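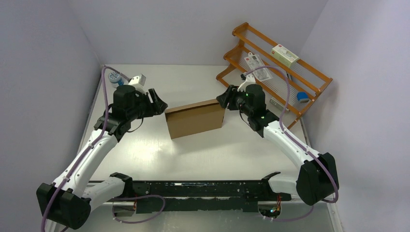 Jade Heywood wrote in to ask whether she really had to fold the flaps in order, or if she could just push them all down and reach for the tape. I get this one a lot, so this section of the Nevano mailing box guide now starts with the closing and leaves the filling for section 5. Short answer, Jade: the order matters, and it takes no longer once your hands know it!

4. Closing and sealing your box

Before you start
Clear yourself a flat surface with room to turn the box all the way around. You'll want your tape, a pair of scissors, a marker and the address label within reach (I keep mine in a mug, and I still lose the scissors). If your box came out of the bundle flat, put it together first using section 3 and tape the bottom seam before anything goes in.

Steps

1. Rest your hand across the top of whatever you've packed. It should sit level with the rim, or just a hair under. If you can feel a dip in the middle, add crumpled paper until you can't.

2. Give the open box a gentle shake. If something slides, take it out and pack it again. I know, it's annoying - but tape won't fix it.

3. Fold in the two short flaps. Press the creases with your thumb all the way along, so they lie flat and don't spring back up at you.

4. Fold the two long flaps over them. The edges should meet in the middle. If they overlap, the box has gone out of square, so open it up, nudge two opposite corners toward each other and try again.

5. Keep one hand flat on the seam and run a strip of tape down the middle. Start partway down one end, go over the top, and finish partway down the other end.

6. Run a strip across each end of the lid, over the open edge. You'll have something like a capital H when you're done.

7. Rub the tape down with the side of your fist. I used to skip this, and then a whole batch for Natavcombe popped open on me in May while I was still writing the labels.

8. Stick the label on the top face, clear of the seam. Write the address on one side as well if the box is going a long way.

Note: Brown paper tape that needs wetting is fine on these boxes and I like it a lot, but let it dry before you stack anything on top. The plastic kind can be stacked right away.

Note: The order code for a refill bundle is 1,858 for the plain box and 1,746 for the one with the tear strip. People mix these up all the time, so please check before you order - the tear strip box closes differently and has its own page.

Caution: Don't cut toward the hand that's holding the box. When you're reopening one, use a shallow blade and go along the seam, or you'll slice whatever is right under the lid.

Caution: Don't lift a sealed box by its tape. Get both hands under the bottom edges.

If the lid bulges
Too much filling, nearly always. Take out a handful and go back to step 1. If it still bulges, you need the next size up, and the size chart is in section 2, under Plikska boxes.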